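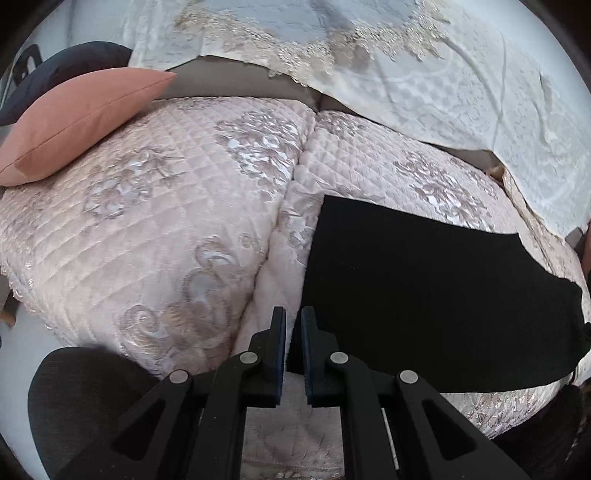 3장. 집에서 뮤지컬 넘버 연습하기: 반주 플레이어 Prornanano 설치

드디어 첫 곡을 불러 볼 차례입니다! Prornanano는 피아노 반주와 지휘자 큐를 따로 조절할 수 있어서, 혼자 연습해도 연습실에 와 있는 기분이 꽤 납니다. 다만 방의 울림이 심하면 큐 소리가 반주에 묻히니 자리부터 잡아 주세요. 사진에 보이는 것 같은 누빔 천을 본체 밑에 한 겹 깔면 책상이 같이 떨리는 소리가 줄어듭니다. 두꺼운 담요도 괜찮습니다.

준비물
본체, 전원 어댑터, 헤드폰, 마이크, 악보(종이든 태블릿이든 상관없음)

설치 순서
1. 본체를 벽에서 한 뼘 이상 떨어진 평평한 곳에 둡니다.
2. 전원 어댑터를 연결하고 앞면 표시등이 초록색이 될 때까지 기다립니다.
3. 마이크를 A 단자에 꽂습니다. B 단자는 듀엣용이니 지금은 비워 둡니다.
4. 헤드폰을 쓰고 음량을 가장 낮은 곳에서부터 천천히 올립니다.
5. 메뉴에서 '곡 목록'을 엽니다. 기본으로 거의 200곡이 들어 있어요. 고르는 것만으로도 한참 즐겁습니다!
6. 곡을 고른 뒤 '큐' 버튼을 길게 누르면 예비박이 여덟 박 나옵니다. 숨 쉴 자리를 찾기에 딱 좋은 길이입니다.
7. 첫 소절을 불러 보고 반주와 큐의 비율을 맞춥니다. 처음에는 큐를 조금 크게 두는 편을 권합니다.

조 옮김
곡이 높다 싶으면 '조' 다이얼을 왼쪽으로 한 칸 돌리세요. 한 칸이 반음입니다. 발라드는 한 칸만 내려도 후렴이 놀랄 만큼 편해집니다. 바꾼 조는 곡마다 따로 저장되고, 다이얼을 누르면 원래 조로 돌아갑니다.

참고
빠른 앙상블 넘버는 속도를 늦춘 뒤 가사만 먼저 읽어 보세요. 설명서 감수를 맡은 보컬 코치 Ngozi Nwosu가 가장 좋아하는 연습법인데, 저희도 해 보고 반했습니다. 입에 붙은 다음 원래 속도로 돌렸을 때의 그 짜릿함이란!

주의
· 재생 중에는 마이크를 뽑지 마십시오. 큰 잡음이 나서 귀를 다칠 수 있습니다.
· 스피커를 쓸 때는 마이크를 스피커 쪽으로 향하게 두지 마십시오.
· 목이 따갑거나 쉰 소리가 나면 바로 쉬십시오.
· 화면에 오류 579가 뜨면 어댑터를 뺐다가 18초 뒤에 다시 꽂으십시오. 계속 뜨면 구입처에 문의해 주십시오.

듀엣 연결과 녹음 방법은 4장에 있습니다.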